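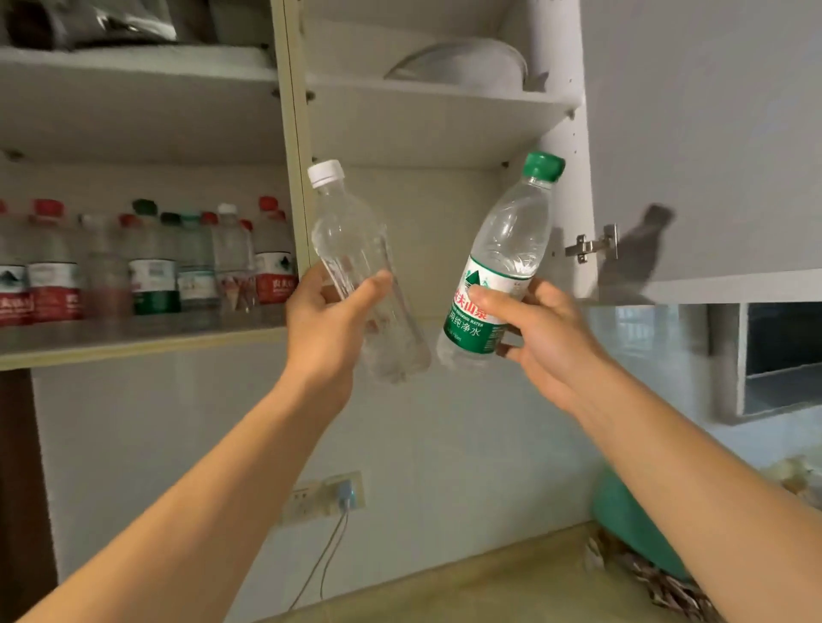

How long should bottled water be kept in a kitchen cabinet?

In this household, an unopened bottle is kept until the date printed on it, and an opened bottle is finished within the day or poured onto the plants.

The question was put to me by several readers after the January entry on pantry shelves, and it deserves a fuller reply than I was able to give in the comments.

Water bottles are stored in our kitchen in an open wall cabinet, on the lower shelf, in a row with more bottles behind it. Bags and packages are kept on the shelf above. The brands vary according to what the store on Sturnov Street has on offer, and no effort is made to match them. A bottle with a green cap stands beside one with a white cap, and the Nongfu Spring label (农夫山泉) is among those that come home with us. Guests are invited to help themselves.

The arrangement has one recurring fault. Partly used bottles find their way back onto the shelf, and so do empty ones. A clear bottle with its cap screwed on and its label gone can pass for a full one until it is lifted. For this reason the row is reviewed on the first of each month. Every bottle is taken down and held next to another at eye level, where the water line is easy to find. Full and sealed bottles go back. Opened bottles go to the counter. Empties go to the bag under the sink, caps on, as the Zostau recycling depot prefers.

The review takes 15 minutes, most of it spent wiping the shelf board. A damp cloth and a little dish soap are sufficient. Pale edges show every fingerprint, and I have stopped using the lemon spray from Wekard, which left streaks.

My neighbor Flora Rankin follows a stricter method. She writes the purchase date on each cap in marker and permits no opened bottle above counter height. I adopted the marker for a time – the ink rubbed off on my fingers – and have since returned to looking at the printed date.

Readers have also asked whether the cabinet should have a door. Ours had one until the hinge failed, and it has not been replaced. The cabinet is on the wall away from the stove and receives no direct sun, so the matter has been allowed to rest.

The next entry will concern the drawer below, which contains 38 lids and considerably fewer containers.

Posted Mar 6, 2022
Filed under: Kitchen, Shelves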